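Print this page | E-mail to a friend
8 comments | 63 shares

Hoso heated airer: is it worth the cupboard space?

I bought the Hoso in May, after our tumble dryer packed up (with a bang!), and I've used it nearly every day since. It has three shelves, folds flat enough to go behind the door, and came with a zip-up cover that I lost my temper with twice before I got it on.

Shirts are lovely off it, hardly any ironing. Jeans take all night and the waistbands still feel a bit clammy, so I turn them at breakfast. My old Sakiletti was quicker but it wobbled, and one leg went through the lino.

Towels are the real test in our house. Fold them double over a bar and you'll be waiting till teatime, but spread out in a single layer they're fine, if a bit crunchy. 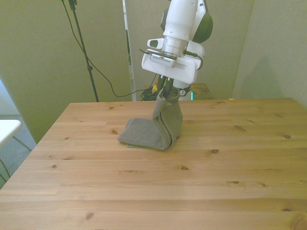
Would I buy it again?

Yes, though I'd skip the cover and get the longer lead. The castors squeak as well, so keep some oil handy.

© Planidum Home Reviews 2020-03-25 | Contact us | Back to top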